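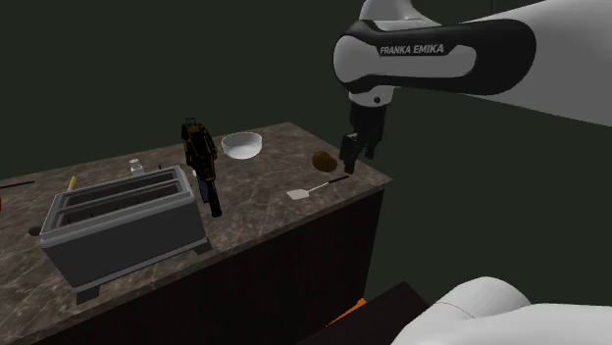 *Ursina Marti | 2024-01-11 | filed under: house, plumbing*

The fill valve in the upstairs toilet failed in June. I replaced it, and the replacement started hissing before Thanksgiving. Two fill valves in half a year is a symptom, so before buying a third I bought a pressure gauge.

The gauge is the ordinary kind with a female hose thread and a second, red needle that gets pushed along by the first and stays at the highest reading. I screwed it onto the hose bib nearest the meter, made sure no water was running in the house, and opened the tap. It read 93 psi.

The plumbing code here, like most in the country, wants 80 psi or less at the fixtures. Above that you are supposed to have a pressure reducing valve on the service line. My house has one. It is a bronze Josden, installed by a previous owner, and it sits eighteen inches downstream of the main shutoff in the crawl space. It was evidently doing nothing.

## Where the pressure comes from

It helps to know what the number should be without the valve. Our part of town is fed by gravity from the Paltomwood tank, which is on the ridge to the east. The water district publishes the overflow elevation as 629 feet. My front step is at 414 feet. The difference is 215 feet, and a foot of water column is worth 0.433 psi, so the static pressure at the house with a full tank should be just over 93 psi.

Agreement that close is partly luck. The tank is rarely full to the overflow, the hose bib is a bit below the step, and my gauge has an accuracy of a couple psi at best. But it is clear that the house was seeing street pressure with no reduction at all.

Friction in the main doesn't enter into this. With nothing flowing in the house, the service line has no loss, and what the gauge sees is the pressure in the street. If you take your reading at dinnertime when the neighborhood is drawing water, the main itself will have some loss in it and you'll read low. I left the gauge on overnight and looked at the red needle in the morning. It had not moved much, a needle width at most.

## How a reducing valve fails

A residential reducing valve is a spring, a diaphragm and a seat. The spring pushes the valve open. Downstream pressure acts on the other side of the diaphragm and pushes it closed. Turning the adjusting screw in compresses the spring and raises the pressure at which the two balance.

There are three common failures:

1. The seat gets scored or collects grit. The valve never closes completely, and downstream pressure creeps up to street pressure whenever the house is idle. Under flow it looks fine.
2. The diaphragm tears. Usually you get water out of the spring cage, so this one is easy to spot.
3. Scale locks the stem in one position. The adjusting screw turns but nothing changes.

To tell the first from the third, open a faucet to a moderate flow and watch the gauge. Mine dropped to 62 psi with the kitchen faucet open and climbed back to 93 in a little under 10 minutes after I closed it. A slow climb like that is a leaking seat. A stuck-open valve recovers at once.

This is also the case most likely to be missed, and I think a lot of people have it. A plumber who checks pressure right after running water will see a reasonable number and move on. Fixtures meanwhile spend most of the day, and all of the night, at full street pressure. Fill valves, washing machine hoses and the solenoid in the ice maker are all sitting closed against it.

## The repair

Josden sells a rebuild kit with a new cartridge, seat and strainer screen. The counter at Dissanayake Supply had one, after some discussion about which revision of the body I had. The older body has a hex bonnet and the newer one is round with two flats. Mine is the hex. If you are going to make the trip, take a picture of the tag first, then take another one in better light.

The work itself is short:

- Close the main shutoff.
- Open the lowest faucet in the house and one upstairs, and let it drain.
- Back the adjusting screw all the way out so that the spring is relaxed. Do this before touching the bonnet.
- Remove the bonnet, spring and diaphragm. Pull the cartridge.
- Clean the bore. I used white vinegar and a nylon brush.
- Fit the new cartridge with a thin film of silicone grease on the O-rings.
- Reassemble, open the main slowly, and flush.

The old seat had a visible groove across a third of its circumference. The strainer held a teaspoon of tan grit, which I would guess dates from the main replacement on Jangate Road. There was a lot of brown water that week.

The main shutoff did not close all the way. It is a gate valve, and old gate valves usually don't. I worked with a trickle coming through and a bucket under it. A quarter-turn ball valve will go in there eventually, but that requires the district to shut off the water at the meter, and I did not want to combine the two jobs.

## Setting it

I set the outlet to 60 psi static. With one bath faucet running it falls to 54, and with the shower and the kitchen both open it is in the high forties. The difference between static and flowing pressure is called fall-off, and it is normal. If you set the valve while water is running you will end up with a static pressure higher than you wanted, so always make the final adjustment against a closed house. After each turn of the screw, open a faucet for a few seconds and close it again, or the reading will be left over from the previous setting.
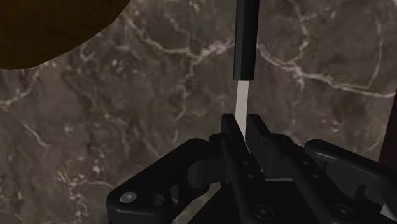
**Do I need an expansion tank if I have a working pressure reducing valve?**

Usually you do, if you have a tank-type water heater. A reducing valve that seals properly keeps water from moving back toward the street, so when the heater warms a tank of cold water the extra volume has nowhere to go and the pressure rises until something gives.

I had not given this enough thought before the repair. The heater is a 40 gallon gas unit. Heating that much water from 50 to 120 degrees F expands it by a little over one percent, or close to half a gallon. Copper pipe does not stretch enough to absorb it. While the old valve was leaking, any rise above street pressure could relieve itself backward through the bad seat. With the new cartridge in, I put the gauge back on, took a shower, and went to do something else. The red needle was at 118 psi when I came back.

That is worse than what I started with, although it only lasts until someone opens a tap. It is also uncomfortably near the 150 psi rating of the relief valve on the heater.

The fix was a two gallon expansion tank on the cold side of the heater. The air side has to be precharged to match the house pressure, and it has to be done with the tank empty, so I set it with a bicycle pump to 60 psi before threading it on. From the factory it came at 40, which in my system would have left it partly filled with water all the time and wasted a good share of the capacity. I strapped the tank to a stud with galvanized band. A waterlogged one is heavy, and the tee was never meant to carry it.

With the tank in place, the highest reading over a full day was 67 psi, which included two showers and a load of laundry on hot.

Parts came to less than the cost of a service call, gauge included. I still need to do something about that gate valve. The upstairs toilet has its third fill valve and so far it is quiet. I've left the gauge on the hose bib and will check it again when the district flushes the hydrants.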